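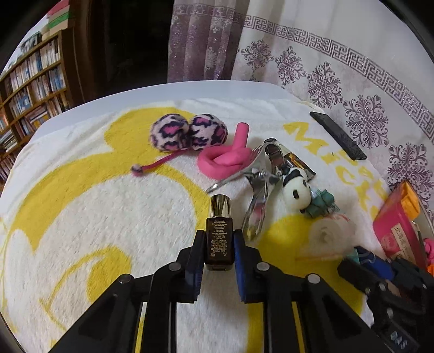 Where should you start when small things have piled up all over a bedroom?

On the bed. Clear it, put everything small on top of it, and you have to finish before you can sleep.

That advice comes from a home organiser in Stevley who has been sorting other people's bedrooms for seven years, and who talks about bedside drawers the way some people talk about football. We met in July, mid-morning, in the back room she rents above the Potby arcade, where the heater was going full bore and the kettle had already been on twice.

"Everyone wants to do the wardrobe," she said. "Clothes feel like the real job. But clothes are easy! A jumper is a jumper, you know where it goes. It's the tiny stuff that makes a room feel like it's closing in on you, and it's the tiny stuff I love."

She means love, too. Ask her about lip balms and she'll lean forward. Ask about loose beads and she'll get up to show you a tin.

Her method begins with a made bed and a blanket you don't mind using. The drawers get tipped out first, then the windowsill, then whatever has been living in the bottom of handbags. She likes a blanket with some pile to it. A fluffy one, she told me, will hold a little glass bottle upright if you nestle it in, and a roll of paper won't go wandering off onto the floor. She doesn't care what's on it. Big yellow cartoon shapes, lettering, anything.

"People apologise for their kid's blanket and I say no, leave it, it's perfect. The bed is the right height, the light's usually decent, and you can walk around at least two sides of it. What other table in the house gives you that?"

I asked what she sees when everything is finally laid out. She laughed and said it's never one person's things, even when one person sleeps there.

"You get the small dark bottle with the gold cap right beside the cat's pom-poms. You get a panda. You get something metal with long handles and the two of us stand there going, is that for hair? And then a phone, face down, over near the top. I adore that moment. It's the whole household in a square metre."

The sorting itself is quicker than I'd expected. She works from one corner towards the pillows and gives each thing a short look. Skincare goes to the left. Pet things go to the foot of the bed. Toys and bits of toys go together, and she is strict about keeping the bits. Anything neither of you can name goes in what she calls the wait bowl, which is an ordinary cereal bowl, and the wait bowl goes back on the shelf for a month.

"Don't chuck the mystery objects on the day. You're tired, you're feeling ruthless, you'll throw out the one clip that holds the curtain back. Give it a month. If it's still a mystery, off it goes."

On skincare she is gentler than I'd feared. She looks for the little open-jar symbol and the number of months printed beside it, and if the bottle hasn't got one she asks when it was opened. Most people haven't a clue. She suggests writing the month on the base with a paint pen from now on, and keeping no more than a couple of bottles going at a time.

"I'm not going to tell somebody their serum is clutter. If you use it every night, it's furniture! It should have a proper spot, up where your hand goes anyway."

Cat toys have a section of their own in her head. She keeps anything with a cord in a closed drawer when the cat is on its own, as her vet taught her years ago, and she checks for frayed ends and loose beads while the toy is in her hand. The rest she rotates, half out and half put away, swapping them over when the cat loses interest.

"They come back like it's Christmas. Same mangy pom-pom, total joy. I wish I could do it with my own stuff."

Then there are containers, and this is where I had to put my pen down for a bit and just listen. She has tried most of what the shops sell. Her favourite is the Plundel tray, a shallow thing with movable dividers that she buys through Šindelář, a family hardware place on the main street. The appeal is that you can see the bottom of it. Anything deeper than your finger, she reckons, becomes a pit.

"But measure the drawer first. Please. Measure the inside, at the back, where the runners are. I once had a client with a drawer 770 millimetres wide and she'd bought trays for 800. We stood there trying them on the diagonal - as if that was going to help!"

They took the trays back, bought narrower ones, and had a strip left over down one side that turned out to be ideal for rolls of tape and wrapping paper offcuts. She has recommended leaving a strip ever since.

I wondered whether children could be trusted with any of this. She was delighted by the question. Kids are better at it than adults, in her experience, as long as you let them choose the categories. One small client sorted her entire bed into "pink", "makes a noise" and "Nan would like this", and the drawer is still organised that way. Her mum has learned to look for the hair ties under pink.

"Who am I to argue? She can find everything. That's the only test I've got."

Before I left she wanted to talk about the last ten minutes, which she thinks most people skip. When the trays are in and the drawers are shut, she takes the blanket outside and gives it a good shake over the grass, then runs a hand across it for anything sharp. Then the pillows go back on, the curtains get straightened and she opens the window, even in winter.

She was off to another bedroom at one o'clock - a shared one, bunks, with a hamster - and was packing her empty cereal bowl into her bag as I went down the stairs.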